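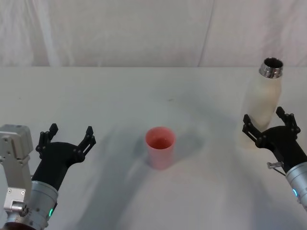 Work and Automation, Unit 7
Handout: The beverage station at Noiphan
Instructor: Rosalía Alcaraz
Revised 23 October 2025

Read this before the discussion section. The interview transcripts are in the course folder. Bring the task sheet from Unit 6, because we will use the same headings.

1. Background

Noiphan runs the canteen and coffee counters at the Hellbridge office park in Cikville. The company has 18 people on the floor across the day. In May it put a two-armed robot station, supplied by Mudilia, behind the main counter. The station was bought to do one part of the job, the self-contained drink orders that come in through the ordering screen. Hot food, the register and anything a customer asks for in person stayed with the staff.

The case is small, and most of the changes are ordinary ones. That makes it useful for us. Large plant closures get written about a lot, and the cases where everyone keeps a job but the job is different get much less attention.

2. What the work consists of

Pouring a drink sounds like one task. On the task sheet it breaks down into several:

Reading the order
Getting a clean cup and setting it where it can be reached
Opening the bottle
Picking up the bottle and pouring
Judging when to stop
Handing the drink over
Wiping up
Noticing that a bottle is running low

The station has two arms, each ending in a black two-finger gripper. With a cup and a bottle on the table, it is expected to hold the one and pour from the other. It works from a plain white table against a white cloth backdrop, which keeps the background simple for the camera. The bottle has to be standing upright with its cap already off. Opening bottles was left out of the purchase, so a person does it.

Go down the list and mark each line P (person), M (machine) or B (both). Then do it again for the counter as it was before May. Most of you will find that the number of lines goes up in the second version of the job. Setting up the table and clearing a stopped order are new lines. They did not exist before the machine.

3. What changed for the staff

Boonmee Onsri had worked the counter for six years. His title is now station attendant. He sets out cups, opens and places bottles, and restarts the station after it stops. In his interview he says the work is easier on his wrists and harder on his attention. Under the old setup he could talk to customers while pouring. Now he listens for the stop tone, and he says he hears it at home.

Paweena Phetsri moved from drinks to the register full time. She did not ask for the move. Her hours and pay stayed the same, but she lost the early shift, and with it the bus she used to share with a neighbor. Changes of this kind rarely show up in a cost report. Look for them in the transcripts.

Prasert Paisan is the shift lead. He used to write the schedule around who was fast and who was new. He now writes it around who has been trained on the station. At the time of the interviews there were 2 people with that training, himself included, so one of them has to be in the building whenever it runs. He has turned down a vacation request for this reason.

Rocío Taipe, the site manager, approved the purchase. Her main reason was that the drink counter was hard to staff in the afternoon. She says no one was let go. She also says that one open position was not filled. Keep both statements in mind when you answer question 3 below.

4. The order log

The log for the first full term of use lists 3363 drink orders sent to the station. It records when an order was sent and when it was closed. It has no field for whether a person stepped in. If Boonmee Onsri finished a drink by hand, it was closed the same way as any other.

This is a common problem with workplace records. The log was set up by the supplier to show use of the machine, and it does that. It can't tell us how the labor was divided. Do not quote the total in your paper as a count of drinks the robot made.

5. Terms for this unit

Residual task: a part of the job left to a person after the rest has been automated. Opening the bottle is one.
Tending: watching a machine and stepping in when it stops.
Reassignment: moving a worker to other duties at the same employer.
Attrition: reducing staff by leaving open jobs unfilled.

6. For discussion

1. Which residual tasks at the station need skill, and which ones only need someone to be present?
2. Is "station attendant" a promotion, a sideways move or neither? Use the transcript, including the section on pay.
3. Was a job lost at Noiphan? Explain what you are counting as a job.
4. What field would you add to the order log, and who would have to fill it in?

Written answers to 2 and 4 are due at the start of the next class, one page each. Groups for the site visit are posted on the course page. Closed shoes are required behind the counter.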